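Workshop notebook -- Stukmont bench
24/09/2023
Wing-sze Mok

3 shares | 2 comments

Right, the cork boards. I said in August I'd get round to them and I have, more or less, so I'm writing it up while I still remember which bits annoyed me.

Lenden want the whole batch checked before they go up in the corridor, and I started with the smaller one (job 571 in the book) as it's the one everybody leans on when they're reading the rota. I began with the back. I always do now, after the Fung job, when I fussed over the front of a frame for a whole morning and then found the backing had never been sitting flat in the first place!

What I was after was the clips. The back is a plain light brown board with a pale wood border round it, and the little silvery tabs sit along the inner edge of the wood to hold everything in. They're tiny things and very easy to miss if the light's behind you, so tilt the board about a bit till they catch. I like these far better than staples, by the way. You can swing one back with a fingernail (well, I can, if I haven't just cut them) and you don't tear up the wood getting it out.
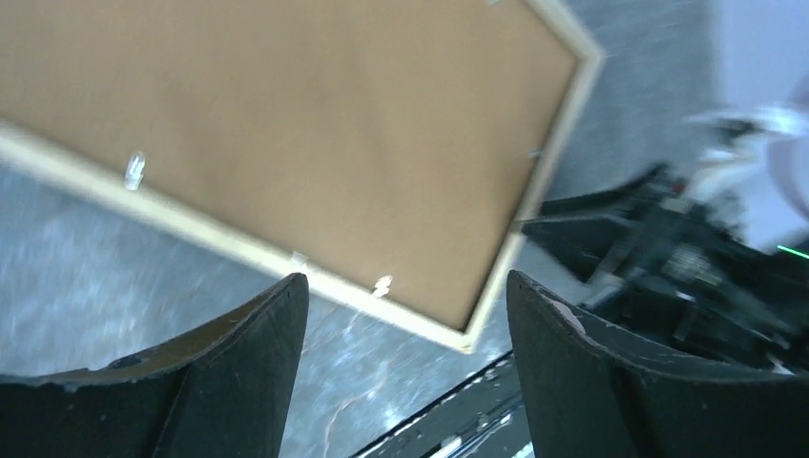
Front and edges

Next the cork. It's the fine speckled sort, a nice warm tan, and I'd happily have one at home. My way of checking is to go over it with the flat of my hand first, then a fingertip along where cork meets wood, all four sides, slowly. If there's a lift anywhere it's nearly always there. Then I press a pin in near each corner and one in the middle and see if it holds. Very scientific.

The frame strip is thin. I mean properly thin -- don't go hanging it by the top edge with a couple of hooks and hope for the best. I've pencilled in the Miridus hangers for it, the flat ones, 2 to a board, and I'll put a dab of wood glue at the corners if they start to move.
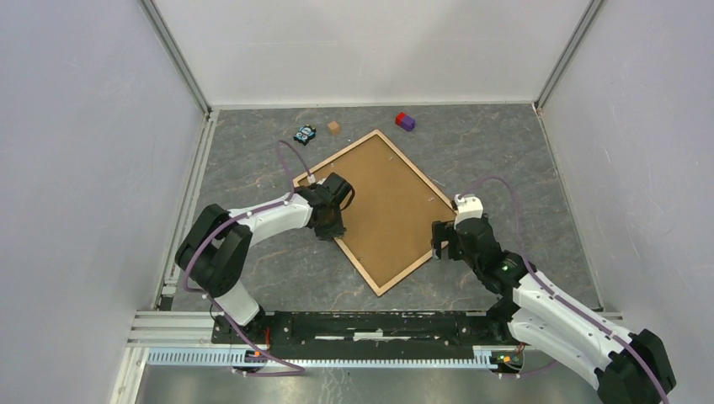
Cork side up on the marble-pattern floor, blocks beyond the top corner.

I do all this on the floor these days. The bench is the right height for my back but the wrong size for anything square, and I was forever bumping a corner on the vice. On the floor you can turn the thing any way you fancy and get at it from every side. Give the floor a wipe first though, because grit and soft pale wood do not get on, and I've got a dent in the Fung frame to prove it. The red and purple block and the plain wooden cube want to go back in the toy box when we're done, please, whoever gets there first.

One more thing and it's a boring one: small metal bits.

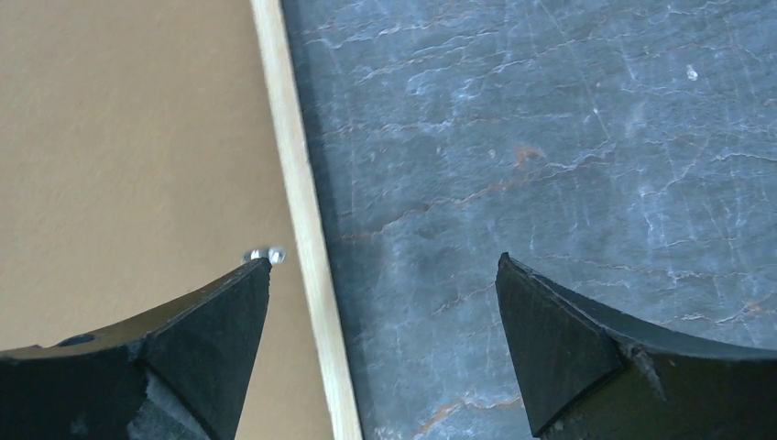
I've started keeping a jam jar lid next to me and anything shiny goes straight in it, screws, washers, whatever, even if I'm sure I'll need it again in a minute. On a grey veined floor they disappear the moment you look away. I knelt on one in August and said a word I won't write in here. A magnet on a string is worth having too, though it's no use for the brass ones.

Still to do: hangers, corner glue if needed, and pins (the short ones, I'm not buying the long ones again). The larger board, job 701, has to wait until Lenden tell me which wall they want it on. I've asked them. I'll ask them again.

If anyone's borrowed the small bradawl, it lives in drawer 8.

We use cookies to remember your settings on this site. Accept | Manage

More from the notebook
Sanding pale wood without scratching it
The Fung frame, part two
Miridus hangers: which size for what
Sorting the pin drawer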